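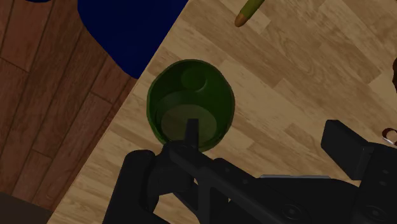

Magnesium and me: a progress report

8th January
By Anel Van Wyk

I started taking magnesium in August, on the advice of my brother-in-law Joaquín Ojeda, who had slept badly for years and then, according to him, didn't. He told me this at a barbecue with his hand on my shoulder, the way people used to tell you about their church.

So I bought a tub. The brand was Hukier, and the label had a mountain on it. Two capsules with the evening meal, it said, and the word "calm" appeared in four separate places, once in italics. I had been waking at three every morning to think about the gutters, and I was ready to be calm.

Week one, nothing. Week two, a good deal of something, and I'll spare you the details except to say that I now know what milk of magnesia is made of and feel I should have made the connection sooner. The pharmacist in Cernomley, Bongani Mtshali, read my label and asked which form I was taking. I said capsules. He meant oxide, citrate or glycinate. Mine was oxide, which he said is cheap to make and can be rough on the stomach. He also asked about my kidneys and what else I was on, and nobody at the barbecue had thought to do that.

I switched to glycinate. It costs more and the label has no mountain.

Then I made the mistake of reading reviews. The Hukier tub has 3,761 of them. One man's leg cramps vanished overnight. One woman's dog seems happier. A reviewer in Zarnau gave it a single star because the lid was hard to open, and I have to say she's the one I trust.

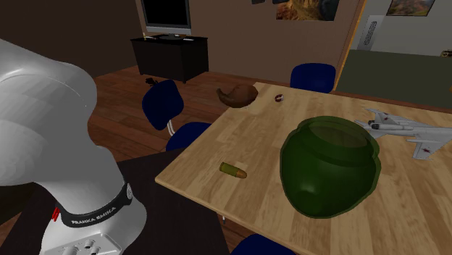
Issue 53

What I can report is this. I sleep a bit better. I also quit drinking coffee after lunch in the same month, and had the gutters fixed, so as evidence I'm close to worthless. My friend Kusum Sengar says I should stop the capsules for a few weeks and see what changes. She's right, and I keep not doing it, mostly out of fear that nothing will change and I'll have to add up the receipts.

Joaquín has moved on, by the way. It's ashwagandha now. He's 11 days in and says he has never felt so level, and he said it quite loudly.

I've got half a tub of the oxide left if anyone local wants it. Please ask Bongani first.

Get new posts by email. Enter your address to join the newsletter. You can unsubscribe at any time.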